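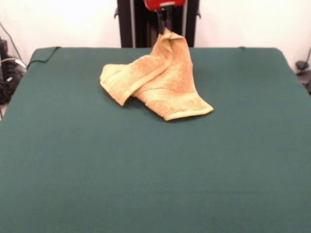 Tan terry towel on green cloth, gripped at one corner.

Home Courses Projects Library Contact

October
By Hywel Voyle

Ground poles and the rhythm of the walk: a project report

When I started at Steltcombe I had been riding for most of my life, and I am a little embarrassed to say that I had hardly ever thought about the walk. It was the thing you did on the way to the arena and again on the way home. My tutor, Tekle Seyoum, has strong feelings on this subject, and it was after one of our long talks in the feed room (they do tend to be long, and I always come out smelling of sugar beet) that I settled on ground poles in walk as my project for the term.

What I wanted to find out was fairly simple. If a horse walks over a short line of poles at the start of each session, does the walk stay more regular later on, when the poles are gone and the rider has other things to think about? I had read plenty about poles in trot and canter, and very little about the walk, so it seemed like a good corner to dig in.

I had the use of two horses. Pledora is a bay mare, quite forward, who likes to get where she is going and will jog if you let her. Lustanden is older and larger and has a lovely loose back once he is warm, though getting him warm takes patience and a certain amount of singing. I rode both of them myself, in the same saddle each time as far as I could manage it, and I kept the program to 12 sessions for each horse. Half of the sessions began with poles and the other half began with plain walking on a long rein, and I alternated them so that the weather and my own mood would not all land on one side.

We set the poles on the Karamanlidis track, the flat stretch behind the indoor school, which is 1,000 meters around and has good footing along the hedge side. Spacing was the first real problem! I began with the distance from my textbook and Pledora stepped through it beautifully, but Lustanden reached the third pole half a stride short and simply stopped to consider the matter. After some moving about with a tape measure I gave each horse a spacing of its own and left it alone for the rest of the project.

For the records, I listened for the four beats of the walk along the far straight and gave each lap a mark for regularity, saying the mark out loud so that Tekle could write it down from the rail. Then at the end of the session we compared it with his own mark, taken by eye. I will admit that we did not always agree. A rider feels a short step behind long before it can be seen, but a rider also forgives her -- or in my case his -- own horse rather easily, and on two afternoons Tekle was kinder to Pledora than I was. 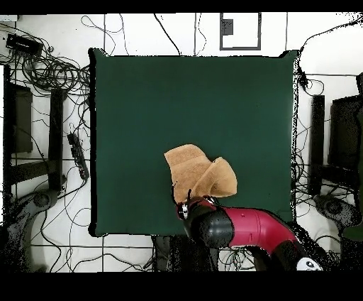
The results were clearer for one horse than for the other. Pledora's marks were better on the pole days, and the difference lasted well into the second half of the session. She seemed to lower her neck after the poles and wait for me, and the jogging that I had been quietly dreading came up much less often. On the plain days she took a long while to settle, and I caught myself holding the rein to slow her down, which of course only made the steps shorter.

Lustanden was another story. His marks were nearly the same with poles or without, and if anything he was a touch lazy afterward, as though he had done his work for the day and could not see what else I might want. Tekle pointed out that his walk was already regular before we began, so there was not much room for it to improve. I think that is fair. What did change was the length of the stride, but I had not planned to measure that and I only have my own notes to go on.

There are some things I would do differently. I knew which kind of day it was every time I got on, and that must have colored my marks. A second rider would have helped, and so would a proper recording of the footfalls, since Tekle and I were both guessing at the finer differences by the end. I also asked too much in the ninth session, when I added a raised pole out of pure curiosity, and I have left that session out of the comparison for both horses.

For now I am keeping the poles in Pledora's warm-up, with a good long rest on a loose rein afterward. Tekle has suggested that I try the same plan next term with poles on a curve, starting with a very generous one, and I have already begun pacing out the far end of the track to see where they might go.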